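Pesquisar no site Digite o que procura Buscar

Hidrogeologia Aplicada: Notas de aula
Módulo 2. De onde vem a água mineral e o que o rótulo conta sobre ela

Estas notas acompanham a aula e não substituem a leitura do capítulo sobre aquíferos. Tragam calculadora e, se puderem, um rótulo de água guardado de casa (qualquer marca serve, quanto mais obscura melhor!). Quem faltou à aula anterior deve rever porosidade e permeabilidade antes de continuar, porque vamos usar os dois conceitos o tempo todo.

1. A viagem debaixo dos nossos pés

Uma gota de chuva que se infiltra no solo pode levar poucos dias ou milhares de anos para voltar à superfície. Acho isto uma das coisas mais bonitas da disciplina: quando bebemos água de uma nascente profunda, podemos estar bebendo chuva que caiu antes de existir qualquer cidade por perto. Durante o percurso, a água dissolve um pouco da rocha que atravessa, e a composição final guarda a memória desse caminho.

Em calcários, a dissolução é favorecida pelo gás carbônico que a água recolhe no solo:

CaCO3 + CO2 + H2O → Ca2+ + 2 HCO3-

O resultado é uma água rica em cálcio e bicarbonato, em geral mais "dura". Em granitos e gnaisses a história muda. Os silicatos reagem muito devagar, e a água costuma sair pouco mineralizada, com algum sódio, potássio e sílica dissolvida. Em basaltos aparecem também cálcio e magnésio, vindos dos piroxênios e dos plagioclásios. E se a água encontrar gesso ou outras camadas evaporíticas, o sulfato dispara.

2. Ler um rótulo como hidrogeólogo

O rótulo é uma pequena análise química que quase todo mundo joga fora. Procurem primeiro o resíduo de evaporação (ou sólidos totais dissolvidos), depois o pH na fonte e por fim os íons principais, em mg/L. Para comparar águas entre si, convertam tudo para miliequivalentes:

meq/L = (mg/L × carga do íon) / massa molar

Exemplo resolvido em aula, com os dados da captação de Prerton: cálcio 40 mg/L. A massa molar do cálcio é 40 g/mol e a carga é 2, portanto temos 2 meq/L. Refaçam a conta sem olhar. Parece trivial, mas metade dos erros na prova vem de esquecer a carga!

Depois vem o balanço iônico. A soma dos cátions deve ficar próxima da soma dos ânions, ambas em meq/L. Se a diferença for grande, ou falta um íon na análise, ou alguém errou no laboratório, ou o rótulo arredondou demais. Os três casos aparecem na lista de exercícios.

Atenção a um detalhe de vocabulário: "mineral", "de nascente" e "purificada" são categorias legais, e as definições variam de país para país. Uma água purificada pode ter perdido quase toda a assinatura geológica no tratamento. O nome comercial e o desenho de uma montanha não bastam para deduzir a litologia da fonte. Só a análise resolve. 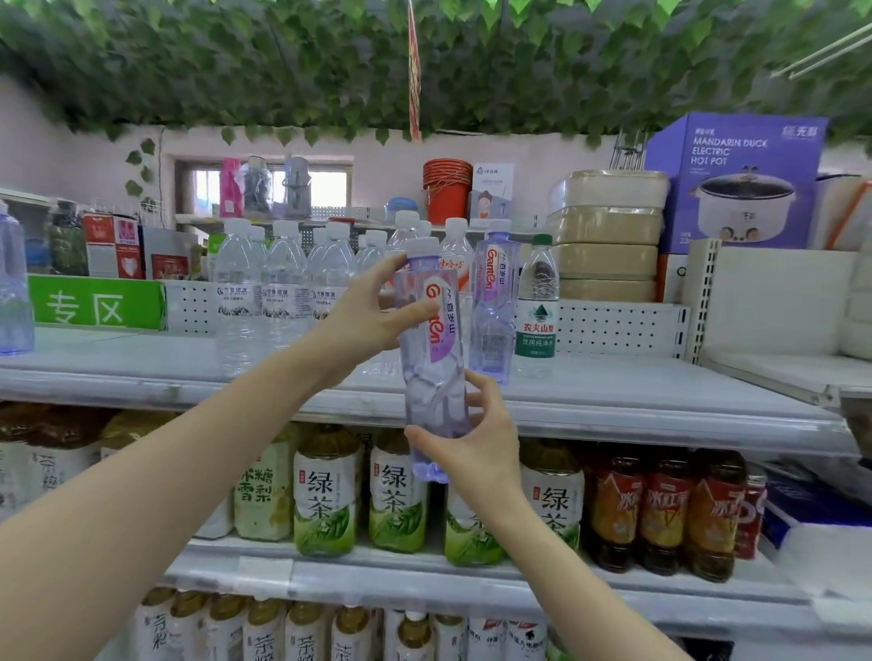

3. O diagrama de Piper

Agora a parte divertida. O diagrama de Piper junta dois triângulos (cátions à esquerda, ânions à direita) e um losango central onde se projeta cada amostra. Com um único ponto no losango já dá para dizer se a água é bicarbonatada cálcica, cloretada sódica, sulfatada ou mista.

Passos para plotar uma amostra:

a) Somar os cátions em meq/L e calcular a porcentagem de Ca, Mg e Na+K.
b) Fazer o mesmo com HCO3+CO3, SO4 e Cl.
c) Marcar um ponto em cada triângulo.
d) Prolongar as paralelas até o losango e marcar o cruzamento.

Na série de Novside, as 13 amostras formam uma linha quase reta entre o campo bicarbonatado cálcico e o cloretado sódico. Uma linha assim sugere mistura de duas águas, mas a troca catiônica em argilas também desloca os pontos. Vale a pena discutir em grupo antes de escolher uma explicação.

4. Exercícios

4.1 O poço Mittal apresenta 30 mg/L de magnésio. Converta para meq/L (use 24,3 g/mol).
4.2 Plote as amostras de Novside e identifique os dois membros extremos da possível mistura.
4.3 O relatório Prosico atribui o sulfato elevado ao gesso. Que outra origem vocês proporiam, e que dado pediriam para testá-la? (Pensem na pirita.)
4.4 Calcule o balanço iônico do rótulo que trouxeram.

O exercício 4.3 tem mais de uma resposta boa. Entreguem os diagramas em papel, com escala legível. A saída de campo à nascente fica para julho, levem botas.

13 comentários 40 compartilhamentos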